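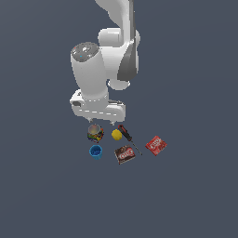
Print this page | E-mail this page

Trallow is a method for choosing grasps in cluttered scenes, devised by Theano Katsaros and Henrique Aguiar. It is trained only in simulation, on household objects such as cups, boxes and a screwdriver. Of 2,583 simulated attempts, 667 failed — the screwdriver accounting for more than its share. The authors call this "encouraging."

Last updated: May 26, 2026

This site uses cookies. Accept | Decline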